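Cundance Storage and Workroom Check, Ullach Building
Feb 14, 2021
Form 13, bins and bench areas, with comments

1. Walkways clear
Pass. The trolley has been moved out of the fire door's way and into the way of everything else. Please find it a third place.

2. Lighting
Pass, with one tube flickering over the sink. Reported in the last check and the one before. Job number 74, still open.

3. First aid box
Fail. Plenty of eye pads and no plasters. Nobody here has hurt an eye, but paper cuts are a weekly event. Restock from the Curham order.

4. Extension leads
Pass. One lead taken away, as its plug had been mended with parcel tape. The tape was very neatly applied.

5. Shelving
Pass. Load labels are back on all bays except bay 10, where the label now says "heavy". Replace with a figure, in kilos.

6. Floor
Pass. Sweep under the racking before the next visit. The dust there has been left long enough to count as stock.

7. Grey bins, condition
Pass with comments. Floor of the bin is scratched and scuffed, and there is a worn, whitish patch on the right wall. Wear of this sort is allowed under the Ocampo sheet so long as nothing catches on a glove. Run a hand over it, gloved, and note any rough edges.

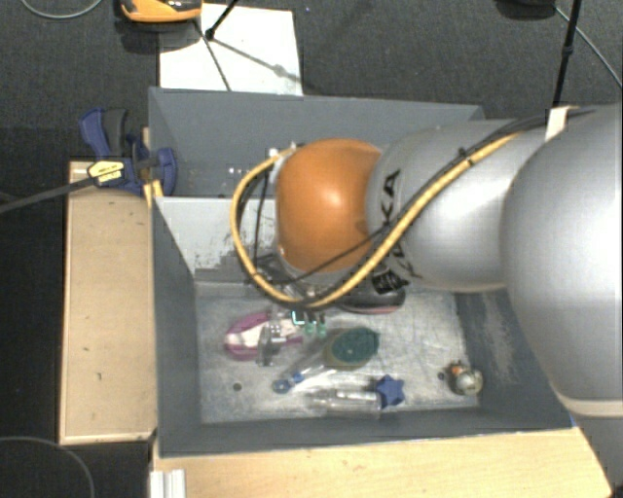
Item 7. Grey bin, scuffed floor. Second compartment behind.

8. Bin dividers
Action needed. Light grey panel between the two compartments has chipped, flaking dark patches low down near its right-hand side. Flakes are small, light and very good at ending up in things. Brush off whatever is loose, wipe both compartments and check again at the next visit. Do not paint over it. We have seen what happens when people here are given paint.

9. Bin labels
Fail. The register lists 42 labels and the drawer holds the lot, still on their backing sheet. They work better on bins.

10. Previous actions closed
Two of five. An improvement on one of five.

Result: pass, subject to items 3, 8 and 9.
Next check due: end of February
Copy to: Ullach office, Curham stores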